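Two-Arm Cell at Simthorpe Returns to Service

The two-arm tabletop cell at the Simthorpe laboratory resumed regular operation on 15th October, following scheduled maintenance and a full review of its setup procedure. The work was directed by Clodagh Conneely, with Declan Gallagher responsible for wiring and joint inspection. Acceptance checks use one cup and one round plate on a clear white surface.

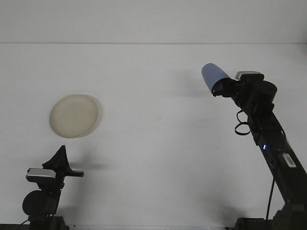
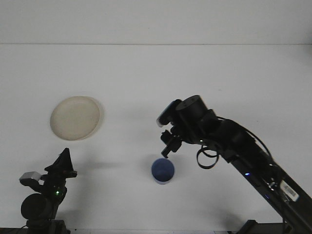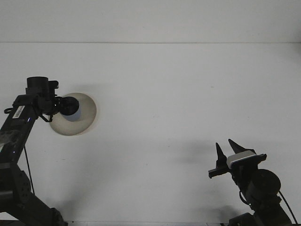
The cell at Simthorpe, with the cup and plate used in acceptance checks.

Maintenance Completed

Cables on both arms were inspected along their full length, and three were replaced. Gripper fingers were removed, cleaned and refitted. Each joint was returned to its zero position and the new values were saved to the cell's log, which now holds 399 entries. The tabletop was leveled before the arms were bolted down again.

Instructions for Users

Staff who book the cell are asked to wipe the table before each session and to confirm that cables can move freely through the whole reach of each arm. Any change to a gripper must be followed by a new zero check. Faults should be reported to Bríd Nic Giolla at extension 2137, and the cell should remain switched off until she has replied.

The next scheduled maintenance will take place in January. Bookings for that month will open once the dates have been confirmed.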